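Search datasets Search

# Orellana Tabletop Packing Set

August 19, 2021
By the Ilby documentation desk

Household goods being sorted and bagged on a dining table. The set covers small items in bags and sleeves, dark cloth, and glossy surfaces. Release 3 replaces the May release.

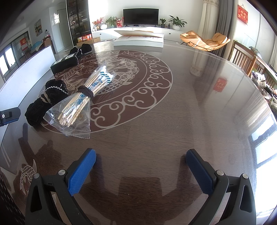
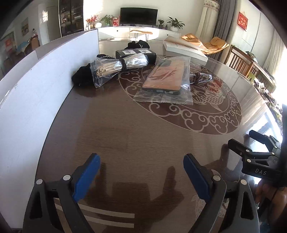
Both views: round dark-brown table, glossy glass top, fish and cloud pattern.

## Contents

- 3,082 stills, of which 1,038 have item labels
- 393 sorting sequences
- 81 item types

Files are grouped by room, then by table. The Tronville rooms were added in this release and use the same folder layout.

## Item labels

`sticks_bundle`: chopsticks, skewers or similar, tied or bagged. Paper sleeves are not labeled separately. In the first picture the chopsticks are in printed sleeves, half inside a clear bag, and get one label.

`cloth_dark`: any black fabric item, folded or crumpled. Type of garment is not recorded.

`box_small`: rectangular box, any color. Printed labels on the box are ignored.

`case_bagged`: phone case or similar in a sealed clear bag, such as the tan one in the second picture.

`cable`: coiled or loose.

## Known issues

- Reflections in glass tabletops were sometimes labeled as items. Fixed for Orellana, open for Tronville.
- Clear bags have inconsistent outlines. Older labels follow the contents, newer ones follow the bag.
- Black cloth next to a black box may be merged into one label.
- Furniture beyond the table is unlabeled.

## Format

Labels are stored as one text file per still, UTF-8, tab separated. The Bundetetti converter reads them without changes.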